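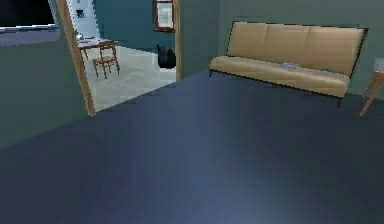
Feb 11, 2021

Second day with the Polaseo trial license. Umesh wants a yes or no before the trial runs out, so these are notes toward a no unless something changes.

What Ternach is selling: a set of furnished apartments for training home robots in simulation, plus a scripting layer for tasks. The sales page says 304 homes. I went through the list with Samira and a lot of them are the same floor plan with the sofa swapped and the walls a different color. We stopped keeping track. Ask Fadi if he can get a straight answer from them on how many distinct layouts there are.

Working in the living room with the blue floor and the green wall, the one that looks through to the dining table. Picked it because the doorway gives a change of floor from dark to pale, and our navigation model has hated that kind of change since January. The highlight down the middle of the blue is the part I care about. A real glossy floor would throw the depth camera off there. Polaseo's depth comes back perfect straight across it. Pretty reflection, no effect on the sensor. Georges says you can add noise yourself. Sure, but then what are we paying for?

Small objects are the other problem. At the default camera resolution the little green thing on the sofa is mush. Arnulfo guessed toy, I guessed plant. The flat bluish one next to the backrest I would call a book or a magazine, and I would not bet on either. If we can't label it by eye I don't trust a detector trained on it. Raising the resolution fixes some of this and the frame rate drops from 54 to 22 on the bench machine. The brochure doesn't mention that.

Task scripting: "go to the table" worked from four starting spots. From the fifth, the planner said the goal was unreachable, then found it on a rerun with the same seed. Same seed should mean same result. Saved both logs to the shared drive under Ko, run 855.

To be fair to them, install was painless and the doorway collision shapes are tight. Flevau's demo let the base clip through door posts, and I haven't managed that here yet.

Still to do:
Rerun 855 on Samira's machine, same seed, ten times.
Try our own depth noise on the blue floor and see how much frame rate it eats.
Fadi to ask about layouts, and whether support is included or billed by the ticket.
Umesh: please don't sign anything until the rerun is in.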